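Care and Storage of Jewelry at Home
Client Services, Gasser & Hernell
Revised 3 December 2021

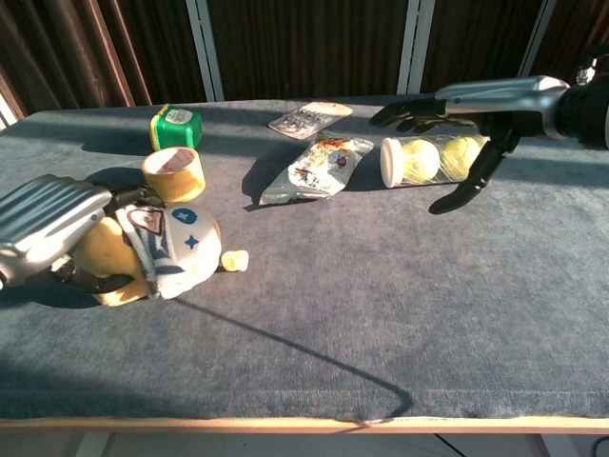
Yellow toy figure in a white cap with a blue star, and a roll of tan packing tape.

The following guidance is provided to owners of fine and costume jewelry. It covers routine cleaning, storage, and preparation for mailing. It does not replace inspection by a qualified jeweler, and owners of signed or antique pieces should seek advice before attempting any cleaning at home.

Before you begin

Work at a table, never over an open sink. Lay down a folded towel so that a dropped stone or clasp does not bounce. Remove rings from your own hands. Look over each piece under a good lamp and check for bent prongs, worn links, and stones that move when touched lightly with a toothpick. A piece with any of these faults should be set aside for repair and left uncleaned.

Gold and platinum

Use lukewarm water with a few drops of mild dish soap. Soak plain gold for 10 minutes, brush gently with a soft baby toothbrush, and rinse in a bowl of clean water. Pat dry with a lint-free cloth and leave the piece on the towel until all moisture is gone from behind the settings. Toothpaste and baking soda scratch gold and should not be used. Chlorine bleach attacks the alloys in lower-karat gold, and rings should come off before any household cleaning or swimming.

Silver

Light tarnish can be removed with a treated polishing cloth. Rub in straight lines, turning the cloth often to a clean area. Dip solutions are not recommended for pieces with a darkened or oxidized finish, as the finish will be lost. Do not wash the polishing cloth.

Pearls, opals, turquoise, and coral

These materials should never be soaked, steamed, or placed in an ultrasonic machine. Wipe them with a soft, slightly damp cloth after each wearing and let them dry flat. Pearl strands that are worn weekly should be restrung every year or two; gaps between the pearls and the knots are the usual sign that the silk has stretched. Put pearls on after perfume and hair spray.

Enamel

Enamel is glass and will chip if struck. Clean it with a barely damp cloth only, and avoid sudden changes of temperature. Chips should be left alone until a restorer has seen them. Nail polish and household glue make later repair more difficult and more costly.

Clip and screw-back earrings

A loose clip can often be corrected by a jeweler in a few minutes. Owners should not bend the clip with pliers, particularly where it is soldered close to a stone. Rubber or silicone pads should be replaced when they harden. Store clips closed, so that the spring is not held under strain.

Storage

Keep each piece in its own pouch or lined compartment. Diamonds will scratch almost anything they touch, including other diamonds. Fasten chains before putting them away and hang them where possible. Silver keeps best in a closed bag with an anti-tarnish strip; strips in our own cases are changed each November. Pearls and opals should not be sealed in plastic for long periods. Bathrooms are too humid for any jewelry box.

Mailing a piece for repair

Wrap the piece in acid-free tissue and place it in a small rigid box. Place that box inside a larger one, with padding on all sides. Tape should be applied to the outer carton only, and every seam should be covered. Adhesive must not touch metal, pearls, or stones. Do not write the word "jewelry" or the name of a jewelry firm on the outside. Enclose a note with your name, telephone number, and a short statement of the work requested, and keep a photograph of the piece.

Records

Keep receipts, appraisals, and clear photographs of both sides of each item, including any signature or karat mark. Many home insurance policies limit what they will pay for jewelry, and owners should ask whether any item valued above $500 needs to be listed separately. Appraisals should be reviewed every 3 years.

Questions about this page may be addressed to Nabila Majimbun, Client Services.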